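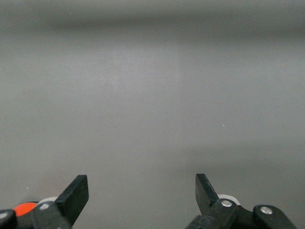

The Brerkis plant in Clivville opens its doors to visitors in May, and we took the morning tour, which starts at the loading side and works back toward the finishing hall. Brerkis makes panels and worktops for shops, clinics and school kitchens, and most of what goes out is plain. The medium grey with the slightly matte, satin-like finish is the kind of surface I had come to see, with no pattern and no visible seams. On something that plain, a pale speck no bigger than a crumb catches the eye at once.

The tour lasted 2 hours. Our group was small enough that we could hear the guide over the fans. The plant has 3320 square meters of floor, with more than half of it given over to storage. Sheets come in on pallets, rest for a day to adjust to the room, and then go to the saws. Cutting was louder than I expected, so bring the earplugs they hand out at the desk.

The finishing hall was the best part. We were shown how sheets are tilted under a lamp so that the light runs along them, and we each got to try it on a reject. I missed a scratch twice. The guide said the hall can check 3000 sheets in a good month – the total for the month before our visit was 1353, with one line down for repairs.

After that came the sample room, where older colors are kept in drawers, including the Leltik range, now discontinued. I asked for a grey offcut and was given one.

Parking is on Watkins Road, behind the plant. The tour is free, but closed shoes are required. Coffee is served at the end, in the canteen by the exit.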